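Car Care for New Owners
Handout 4: Tires, and a little on washing
Instructor: Petronella Mahlangu

Welcome back, everyone! Last time we ran out of minutes before we got to tires, so I have written up more than usual and you can read it with a cup of tea.

1. Reading the pressure
Your car has a sticker inside the driver's door with the right pressure for front and back. Go by that number and leave the one on the tire wall alone, as it is the most the tire can hold. Check in the morning before you drive – even a short trip to the store warms the air and pushes the reading up. Once a month is plenty, and again before a long trip.

2. Tread
Push a penny into the groove with Lincoln's head down. If you can see all of his hair, please go tire shopping. Try it in several spots, inner edge too, where Gert Mthembu found his bald patch last December (he had been checking the outer edge faithfully for years, poor man).

3. Rags and drying cloths
Old cotton T-shirts are lovely for wheels and door sills. Cut off anything hard, such as buttons or zippers, and keep the wheel rags well away from the paint rags, as brake dust scratches. I keep mine in two buckets with lids.

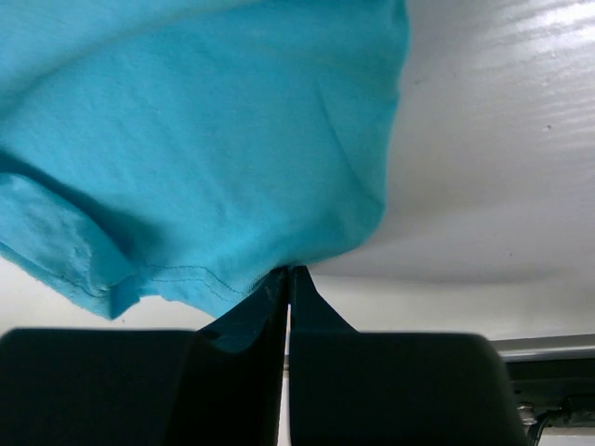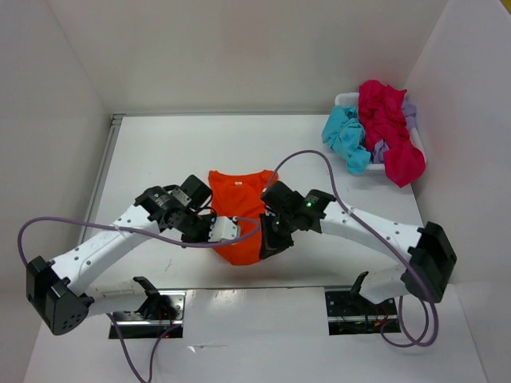
T-shirt fabric, turquoise first and then orange.

4. Lug nuts
After a wheel has been off, have the nuts checked again at 60 miles or so the shop tells you – write it on a scrap of tape on the dash, or you will forget, as I do. Tighten in a star pattern, a little at a time, going across the wheel and back.

For next time
Bring your owner's manual and a pressure gauge. Charmaine Ngcobo has 9 spare gauges to lend, so do ask her if yours has gone missing. We start with batteries.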